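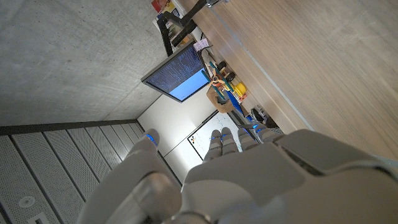 Lesezeit: 2 Minuten

Wohnen im Bestand: Wie die Genossenschaft Brerton ihre Häuser erneuert

27. März 2020

Die Wohnungsgenossenschaft Brerton bewirtschaftet 1.242 Wohnungen, die meisten davon in Gebäuden der fünfziger und sechziger Jahre. Im Januar hat der Vorstand das neue Sanierungsprogramm beschlossen. Über die Grundsätze des Programms, die Belastung der Mitglieder und den Umgang mit alten Grundrissen sprach die Redaktion der Mitgliederzeitung mit der Leitung der Abteilung Bestandsentwicklung.

Die Frage, weshalb die Genossenschaft saniert und nicht neu baut, wird der Abteilung nach eigenem Bekunden häufig gestellt. „Unsere Häuser sind in der Substanz gut“, erklärt die Abteilungsleitung. „Die Mauern tragen, die Treppenhäuser sind großzügig, die Höfe sind gewachsen. Erneuerungsbedürftig sind die Leitungen, die Fenster und in vielen Fällen die Dächer.“ Ein Abriss sei geprüft und für sämtliche Siedlungen verworfen worden.

Begonnen wird in der Siedlung Ukport mit nahezu 200 Wohnungen. Dort stammen die Steigleitungen noch aus der Bauzeit. Die Arbeiten erfolgen strangweise, sodass jeweils nur die übereinanderliegenden Küchen und Bäder eines Aufgangs betroffen sind. Für diese Zeit stellt die Genossenschaft Ausweichwohnungen im selben Quartier bereit. „Wer dort vierzig Jahre gelebt hat, soll während der Bauzeit weiterhin beim gewohnten Bäcker einkaufen können“, heißt es dazu aus der Abteilung. Bei Mitgliedern mit eingeschränkter Mobilität werde der Umzug vollständig organisiert.

Zu den Kosten äußert sich die Abteilungsleitung zurückhaltend. Die Nutzungsgebühr werde nach Abschluss der Arbeiten steigen, allerdings in zwei Stufen und erst nach einer schriftlichen Ankündigung. Eine Härtefallregelung sei Bestandteil des Beschlusses. „Wir bitten alle Mitglieder, die sich Sorgen machen, frühzeitig das Gespräch zu suchen. Im Widerspruchsverfahren ist vieles schwieriger zu lösen als am Beratungstisch.“

Kontrovers diskutiert wurde in der Mitgliedschaft die Zukunft der Waschküchen. In der Siedlung Skjelbred hatte die Verwaltung zunächst vorgesehen, die Räume zu Abstellflächen umzubauen. Nach zahlreichen Zuschriften bleiben sie nun erhalten. Die Abteilungsleitung räumt ein, den Stellenwert dieser Räume unterschätzt zu haben: „Für uns war das eine Flächenfrage. Für die Bewohnerschaft ist es ein Treffpunkt.“

Offen ist dagegen die Gestaltung der Fassaden am Munetti-Platz. Die ursprüngliche Farbgebung konnte anhand alter Bauakten bislang nur teilweise bestimmt werden. Eine Entscheidung soll fallen, sobald die Putzproben ausgewertet sind. Bis dahin bleiben die Gerüste dort abgebaut.

Die Bauzeitenpläne liegen in der Geschäftsstelle zur Einsicht aus und werden auf Anfrage auch per Post zugesandt.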